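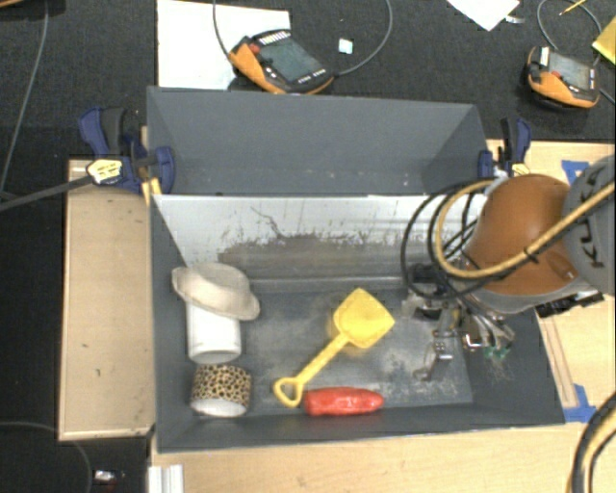
Udley Community Playroom
Minutes of the toy and dress-up sorting meeting, March 26, 2026
Held in the back room at Gunawan Hall
Notes by Afiq Wuisan

We got going a little late, as a good many of us were still hunting for chairs, and the meeting opened with a warm thank-you to everybody who brought in bags over the past few weeks. We have had nearly 200 things come through the door since the last meeting, which is wonderful, and it does explain why the hallway looks the way it does.

1. Last meeting's minutes
Agreed as written, apart from the spelling of Nerkevora Street, which is now fixed.

2. The gray bin
Most of our time went on this, and it was time well spent! The bin has been our catch-all for odd pieces, and opinions differed on whether it should go on being one. It is scratched and scuffed inside and the floor of it is quite worn, but the general feeling was that it has plenty of life left and that a scrub would do it more good than a coat of paint. Agreed to keep it for small mixed toys, and to sort through it at the end of every month so that things don't settle in there for good.

We then talked over what to do with the pieces in it:
The yellow toy shovel goes to the sand corner. There was a long and very happy detour here about beach trips, which I have not tried to write down.
The beige hat-shaped piece could go with the dress-up things or with the pretend play shelf. Dress-up won, on a show of hands.
The leopard-spot roll goes to the craft shelf for now. If the craft group has no use for it by the next meeting, it can come back to us.
The white cylinder goes to the building corner with the other plain shapes.
The shiny red piece was left undecided. Afiq will ask the families whether anyone is missing it from a set.

3. Labels and shelves
We have 28 shelf labels left over from the fall, and it was agreed to use those up before ordering any more. Several people asked for bigger lettering next time, and for a little drawing beside the words to help the younger children put things back. The Stoltatine catalog has packs of 100, which seemed like an awful lot, so we will look for something smaller.

4. Money
The coffee jar stands at $20 after the purchase of sponges and a new scrubbing brush. Agreed to leave it there for the moment.

5. Anything else
A reminder that soft toys need to be washed before they come in, please, and that puzzles should be counted at home if at all possible. There was also a kind offer of a second bookcase, gladly accepted, provided it fits through the side door. Afiq will measure the door and report back.

Next meeting to be set by phone once the bookcase question is settled. Please bring your own mug.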